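26/03/2021

Up at half five, bus at ten past six, at my bench by seven. Cold walk from the stop. The vending machine has been mended but has nothing in it apart from the mint things.

This was the end of the third week on the new job and I want to put some of it down before it all becomes normal. I did eleven years on the packing line at Vinotia, and since October that line has had the two arms at the far end doing the cartons. The old crew of 15 went down to 8. Three took the money, two went over to the Drakura site, and the rest of us were asked if we wanted to be trained for what they call the teaching room. I said yes mainly for the hours. No nights, and the pay is the same as it was on lates.

The work is sorting and pairing, the same thing I did by hand for years with the returns, only now I do it with a gripper in each hand and every go is recorded. The recordings go upstairs to the Pidia people, who use them to train the arms. They want gloves this month. It was socks before I started, and I am told it will be tea towels after. I pick one up, find its partner, lay them together, put them in the bin, tip the lot out and begin again.

It is slow. With my own fingers I could do a pair without looking. With the grippers I have to think about where the tips are, and wool is the worst because it gives when you press on it and then slides away. My target is 60 good recordings a shift. The first day I managed fewer than half of that and went home with a stiff neck. Today I hit it with a bit of time left over, and my running total on the sheet is 431.

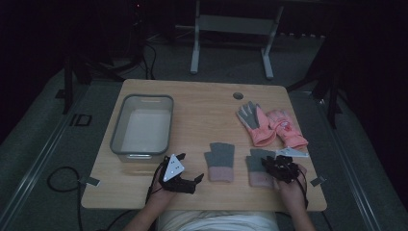 The neck is better since I asked for the table to be put up a notch. Wrists are still sore by the afternoon, the right more than the left. The cables pull a little if you let them hang the wrong way, so I have got into the habit of shaking them back over my arm before each go. The lads who set it up hadn't thought about that, and I told them so. They wrote it down. Whether anything comes of it is another matter, but on the line I never once saw anyone write down what we said about our wrists.

What I miss is the talk. On the line you could shout across to somebody all shift, about the football or what was for tea. In the teaching room they keep the lights low and it is one person to a table, and after an hour you notice you haven't said a word. We all take our break together now, which we didn't always do before, and it goes on a few minutes longer than it should. The supervisor has let it go so far.

There was a meeting at two about the Ivanyshyn contract. If it comes in they will want another pair of arms by the autumn, for the folding side, and more people teaching before that. Somebody asked what happens to the teaching room once the arms can do gloves. The answer was that there is always another item. Somebody else asked how many items, and they said they would come back to us on that. I thought it was a fair question and a poor answer. My own guess is that there are a couple of years in it, and I would like to have my forklift ticket by then. They did say they would pay half the cost of courses. I have asked for it in writing.

I went down to see the arms at dinner time. They do the plain cartons well and they don't get tired, I'll give them that. They had stopped over a box with a torn flap and one of the girls had to go and clear it, as she does a good few times a shift. She used to pack and now she minds them. She says it is easier on the back and harder on the temper. I stood there trying to see whether any of it moved the way I do, and I couldn't tell.

Home by four, which is still a treat. Put a wash on and got it out on the line before the rain, then had to fetch it all in again. Sat and paired the socks on the bed with my bare hands and it took no time at all.

Need to ring the dentist and find the form for the forklift course. Early night – shift swap tomorrow, so it is the six o'clock start.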